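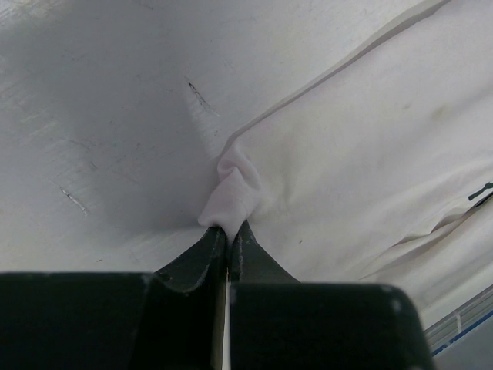

Washing tea towels: hot, cold or just give up?

Started by zoltota_jen, March 2019

zoltota_jen
Need a ruling please. My partner reckons everything in the kitchen drawer should go through on hot with a scoop of soaker. I've always washed on cold and hung them on the line in full sun, same as Mum did. His last hot load turned my good cream ones a lovely shade of salmon - not happy! Who's right?

bazza_k
Hot, every time. You're wiping up chook juice with those things. Colour is what you give up for not being crook.

Ifeanyi Balogun
Depends what they're made of. Linen is fine at 60, cheap printed cotton goes like cardboard. And who is using a tea towel on chook juice, Bazza? That's what paper towel is for.

bazza_k
Not made of money, mate.

mrs_avine
I sort mine into 4 piles (whites, darks, reds, and dog) and the reds never go near anything else. I bought a red set in December and it was still bleeding five washes later. Vinegar in the rinse did nothing, whatever the internet tells you. 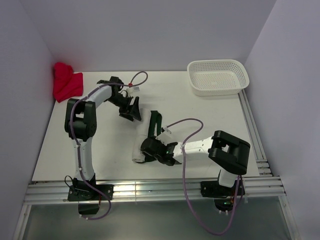

Red cloth in one corner, white basket in the other. Keep them apart!

zoltota_jen
Ha, too late for my cream ones. Has anybody got the pink out once it's in?

Rafail Zervas
Yes, but don't put them in the dryer first or you'll set it. Soak overnight in a bucket with oxygen bleach, warm water, then wash again on their own. Took me two goes with a work shirt. I wouldn't use chlorine bleach on cream, it can go yellow on you.

mrs_avine
I'd disagree on overnight. I left a tablecloth in that long and the embroidery faded. A few hours, then have a look.

Rafail Zervas
Fair enough for embroidery. Plain cotton will cop it.

bazza_k
Or dye the whole lot red and be done with it.

Ifeanyi Balogun
First sensible thing you've said all thread.

zoltota_jen
Righto, bucket's going on the back step tonight, and I'll pull them out before bed so mrs_avine doesn't tell me off. He still thinks hot is best for the rest of the drawer, so we're doing whites on hot and colours on cold until one of us cracks.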